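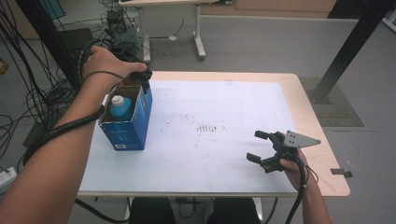 **Hatice Sarıgül**, contributing editor, packaging and storage

A **top-opening carton** is a cardboard box closed by flaps along its upper edge. It is used for bottled goods, which are packed upright with the cap towards the opening. A bottle taller than the carton wall, or seated high in it, shows above the rim once the flaps are folded out.

## Construction

The blank is cut, creased and glued along one side seam. Printing is applied before cutting - blue is common for household liquids. A barcode may be printed on a panel or carried on a separate white label, often low on the front.

## Unpacking

The flaps are bent outward and the bottle is lifted by the neck.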